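How do I get white water rings off a table without refinishing it?

Asked in Home & Garden, Ranton Neighbors Help Board
Friday, September 15, 2023

We had the whole family over and now there are 4 cloudy white rings on our dining table. It's the one we bought used in Morance and I love it to pieces. The rings feel smooth when I run a finger over them. I've tried dish soap and a damp cloth and they didn't budge. Is there anything I can do before I start pricing sandpaper? I've never refinished anything in my life!

3 answers

Oh, you are in luck, white rings are the good kind! White means the moisture is sitting up in the finish. Dark ones have gone down into the wood and those are a whole other weekend. Lay a clean dry cotton T-shirt over the ring, set your iron on low with NO steam (empty the water out first), and press for 10 seconds. Lift, look, do it again. My worst one took nearly 16 rounds and I was grinning like a kid by the end. Let it cool between tries, and stop if the finish starts to feel sticky. Try it first on a leaf or a back corner. I've done this on an oak desk and two nightstands and I still get a kick out of it every time.

mayonnaise. leave it on overnight, wipe off in the morning. worked on my moms coffee table

Love the iron trick, and I'll add one more for any ring that hangs on. Mix plain white toothpaste (no gel, no whitening stuff) with a little baking soda and rub very lightly, always with the grain.

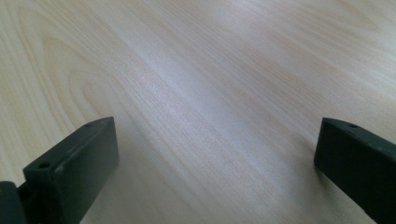
Go slow and wipe it off often with a barely damp cloth, then dry it right away. If you end up with a dull patch, a bit of paste wax buffed over the whole top evens it out beautifully. The hardware store on Pacheco sells a small tin that has lasted me ages. One caution: if your top turns out to be laminate, skip the iron and the toothpaste both and just use a mild cleaner. Please come back and tell us how it went, I'm rooting for that table!

Contact us | © 2023 Rindora Community Help | Back to top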